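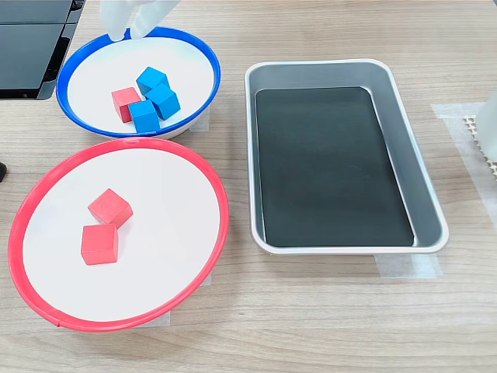 Where in the house should I keep the recovery words of my crypto wallet?

Keep them on paper or on metal, in a dry place which is not the same place as the device, and have a second copy in another building. The rest of this page is about the details, as the details are where people lose their coins.

Writing the words

Use a pencil or a pen with pigment ink. Ordinary ballpoint becomes pale after some years in a warm cupboard, and gel ink runs at the first drop of water. Write in capital letters and put the number before each word. Then read the list back from the last word to the first, slowly. My neighbour Dénes Erdős had "lion" where it should be "loan", and he needed two evenings to find it.

Do not type the words in a computer, do not print them and do not take a photo with your telephone. Many telephones send every photo to the cloud without asking.

Paper or metal?

Paper is good enough for a small sum. Put it in a plastic sleeve, then in an envelope. Laminating looks tidy, but the heat can spoil some inks, so test it first with a shopping list.

For metal you can buy a ready-made plate, or make one in the workshop from a strip of stainless steel and a set of letter punches. Put the strip on something really solid. I used the kitchen worktop the first time and my wife still shows the marks to guests. Hit each punch once, firmly, and practise on scrap before. Usually the first 4 letters of each word are enough, but check that your wallet uses the standard English word list.

Bad places

The freezer -- everybody has read this advice, also the burglars. Moisture gets in the bag when you defrost.
Inside a book. Books are lent, and given to the charity shop in spring.
Under the sink or behind the boiler.
The box in which the device came. It says on the outside what is inside.
Taped under a drawer, where the tape dries and the envelope falls down behind the cabinet.

Better places

A small fireproof box screwed to the floor of a wardrobe, with a bag of silica gel in it. Change the gel every December, or when you change the batteries of the smoke alarm. The second copy can be with a relative you trust, in a sealed envelope with your signature across the flap. Nelly Agudelo wrote to me that she keeps hers with her sister, together with the house papers, and they look at the seals when they meet at Christmas.

Please do not cut the list in two halves and hide them separately. If one half is lost you have nothing, and if one half is found the other becomes easier to guess.

Tell one person

Somebody must know that the words exist. Leave a short letter with your will, saying which wallet it is and who to ask for help, but without the words themselves.

Once a year

Take the copy out and check that you can read every word without glasses -- or with them, if you always wear them. Check also that the box still opens. Mine did not, the key was in the other coat.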